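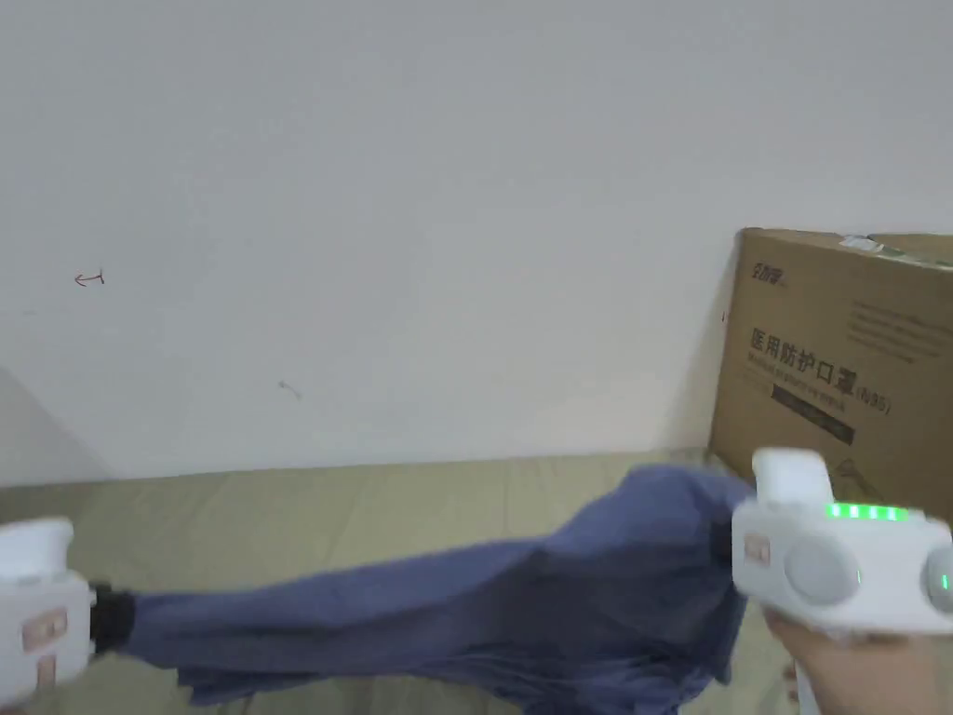

The Meireles laboratory has completed the first full maintenance cycle on its paired hand-held grippers, the units used to record cloth handling for the Flurketti folding cell. The cycle covered both grippers, the charging dock and the two spare clamp sets, and it has led to several changes in how the equipment is issued and returned. Handling a garment between two grippers places an uneven load on the clamps, particularly when one hand is held higher than the other and a shirt or similar piece of blue-grey cloth twists into a tight strand near one side while bunching at the other. A black ribbed clamp holding the edge of a woven fabric collects lint in its grooves at a rate that the original service schedule did not foresee. The schedule has been revised accordingly.

Before this cycle, the clamps were cleaned once a month. They will now be cleaned after every 303 recorded grasps, or at the end of the working day if that number has not been reached. The cleaning itself is unchanged. The gripper is switched off, the jaws are opened fully, and the ribs are brushed along their length with the soft brush kept in the drawer of the dock. Solvents are not to be used on the ribs. A damp cloth is sufficient for the white housing and the handle, and the unit should be left open on the rack until dry.

The left gripper was found to close slightly later than the right. The delay was traced to a worn return spring, which has been replaced from stock. The right gripper passed all checks, although the screws at the base of its handle had loosened and were tightened to the value given in the service sheet. Operators who notice play in the handle during a session are asked to stop recording, return the unit to the dock and enter the fault in the log. Tightening a handle between takes changes the grip position and makes the recordings before and after it difficult to compare.

Calibration is now carried out in pairs. In the past a single gripper could be calibrated and returned to service while its partner remained in use, and small differences in reported jaw opening accumulated over several weeks. Under the new procedure, both units are placed in the Fakska alignment fixture, opened and closed through the full range four times, and released only when their readings agree. The procedure should be repeated whenever a clamp, a spring or a battery has been changed on either unit. The results are entered on one sheet that carries both serial numbers.

Attention was also given to the place where recording is done. The padded surface remains the standard base for garment work, and its cover should be pulled flat at the start of each session. Cartons and other items that stand against the wall may stay where they are during a session, provided that they are not moved between the first recording and the last. Any change in the background should be noted in the log beside the session number.

The garment set has been reviewed at the same time. Cloth that has lost its shape through repeated pulling no longer gives useful recordings for the Flurketti cell, which will be asked to handle shirts in ordinary household condition. Worn pieces have been withdrawn, and the remainder have been washed without fabric softener. Users should not add garments of their own to the set without first recording the fabric and size in the log.

A total of 1,473 recordings made before the spring was replaced have been marked for review. They have not been deleted. Those in which the late closing of the left gripper affected the grasp will be separated from the others and kept for comparison, and the remainder will be passed to the Nesto storage server in the usual way. Groups that have already downloaded part of this material will find the review status in the index file as it is updated.

The grippers are available for booking again from Saturday. The revised service sheet is posted beside the dock and replaces all earlier copies, which should be removed from binders and workbenches. The next full maintenance cycle is planned for December, and bookings for that period will open when the dates of the shutdown are confirmed.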